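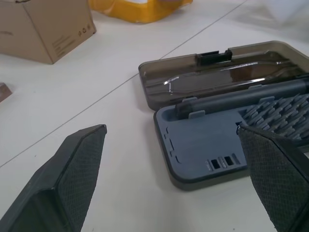

Cuaderno del taller – noviembre

Encolado de lomos, segunda tanda

Seguimos con los cuadernos de Yáñez. La cola de la tanda anterior cuarteaba al abrir el libro a 180 grados, sobre todo en los pliegos centrales. Nicanor cree que la mezcla llevaba demasiada PVA. Hoy preparo con más metilcelulosa y dejo anotado lo que salga.

Mezcla: 70 partes de PVA por 30 de metilcelulosa ya hidratada. Removida a mano, despacio, para no meter aire. Reposo de una hora con la tapa puesta. A las 10:15 estaba lisa, algo más líquida de lo que me gusta, pero corre bien con el pincel plano.

Primera mano fina, metiendo la cola entre pliegos con el dedo. Gasa encima, segunda mano. En prensa con papel siliconado a los dos lados. Tres cuadernos hechos así. El cuarto lo he dejado sin gasa para comparar.

A las 13:00 saco el primero. El lomo cede sin ruido, no marca líneas blancas. El que va sin gasa abre mejor todavía, pero el primer pliego se mueve si tiras de él. No me fío para un libro que se va a usar a diario.

Papel

El Prondov crema sigue ondulando cuando se encola a contrafibra. He cortado dos tiras de la misma hoja, una en cada sentido, y las he mojado por una cara: la diferencia es clarísima. Quien corte guardas, que marque la dirección de fibra a lápiz en la esquina antes de guardar el resto. En el cajón hay recortes sin marcar y hay que ir doblándolos uno por uno.

Soledad ha pedido precio de 2.000 hojas a Serside. Si tardan, tiramos con lo que hay y las guardas las hacemos en gris.

Cosido

Seul-gi ha probado el hilo de lino encerado más fino. El lomo engorda menos y el redondeo sale más suave, aunque se le ha partido dos veces al tensar el nudo de vuelta. Propone encerar otra vez antes de enhebrar. Los agujeros, con el punzón fino; con el otro quedan grandes y la cola se cuela hacia dentro.

De paso: la plantilla de perforar tiene la marca de cabeza corrida 3 mm. La he corregido con tinta roja. Los cuerpos perforados antes con ella quedan apartados en la balda baja, que no se mezclen.

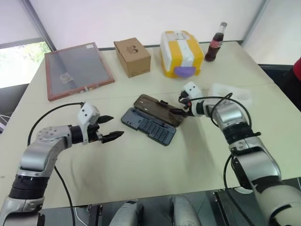 Pendiente

– Repetir la mezcla en 66/34 y comparar con la de hoy.

– Abrir y cerrar el cuaderno sin gasa todos los días durante una semana y apuntar cuándo empieza a soltarse el pliego.

– Afilar la chifla. Cledwyn dice que la piedra gruesa está hueca por el centro; aplanarla antes.

– Preguntar a Sointu por la tela de Zurkanar, si viene ya forrada con papel o hay que forrarla aquí.

– Lavar los pinceles con agua templada el mismo día. Había uno tieso en el bote.

La prensa pequeña se queda cerrada hasta mañana a las 9:00, con dos cuadernos dentro. No abrir.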